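Trolholm Belt

The Trolholm Belt is an annual amateur boxing tournament held in the port town of Trolholm. It is open to women and men in five weight classes and is run by the Trolholm Amateur Boxing Union. Bouts take place over four evenings in December at the Wodeck Hall. The tournament takes its name from the leather belt given to the boxer judged the best of the meeting, whatever his or her weight.

Origins

The tournament grew out of a yearly match between two local clubs, Gedo Boxing Club and Akpalu Gymnasium. The clubs stood on opposite sides of the harbour and met each winter in a drill hall, with six bouts a side. Boxers from outside the town were first admitted when Akpalu could not fill its heavier weights, and within a few years guests outnumbered members of the two home clubs. The knockout format was adopted soon afterwards, and the old team match was dropped.

The drill hall was closed for repairs and never reopened to sport. The meeting moved to the Wodeck Hall, a former grain store with 1,331 seats, where it has stayed except for one season spent in the school gymnasium after a burst water main.
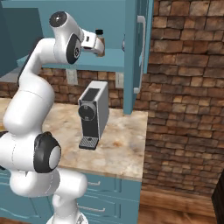
Robot arm and open upper cabinet in a simulated kitchen.

Format

Each weight class is limited to eight boxers. Places go first to the winners of regional qualifying meetings, and the rest are filled by invitation. Quarter-finals are held on the first two evenings, semi-finals on the third and finals on the fourth. Losing semi-finalists both receive bronze medals and do not box again.

Bouts are fought over three rounds of three minutes, with a minute's rest between rounds. Five judges score each round on the ten-point system. Boxers weigh in on the morning of every bout, and anyone over the limit has one hour to make the weight. A boxer stopped by blows to the head is withdrawn from the meeting and must be cleared by a doctor before competing again.

Women's bouts were introduced as a single lightweight class. Their number rose slowly — for several years only two classes drew enough entries — until all five weights were opened to both sexes.

The belt

The belt is brown leather with a brass plate at the front and smaller plates at the sides engraved with past winners' names. It is chosen by a vote of the judges and referees after the last final. The holder keeps it for ten months and then returns it to be engraved. A smaller copy, paid for by the union, is kept for good.

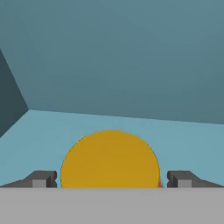
Larasati Lubis, a bantamweight from the Gedo club, was the first woman to win the belt. She took it again two seasons later at featherweight and remains the only boxer to have won it in two divisions. After retiring she trained as a referee, and has worked at the tournament in that role. Dzifa Amoah of Akpalu won the light-middleweight class three times without receiving the belt, finishing second in the vote on each occasion.

Scoring dispute

A welterweight final was awarded to the wrong corner when two scorecards were added up under the wrong names. The mistake was found after the medals had been presented. The union reversed the result the next morning, and both boxers were allowed to keep a gold medal. Scorecards have since been printed on red and blue paper, and the supervisor reads the totals aloud to both corners before the decision is announced.

Attendance and funding

Finals night usually sells out, while the opening evenings draw roughly 200 people. Income comes from tickets, programme sales and a grant from the town council. The union pays travel costs for visiting boxers who live more than 50 miles away, and each club may bring two seconds free of charge.

On 2025-07-16 the union announced that the Wodeck Hall would remain the venue under a new lease. The same notice raised the entry fee for clubs to 20 pounds per boxer.

See also

Gedo Boxing Club
Akpalu Gymnasium
Wodeck Hall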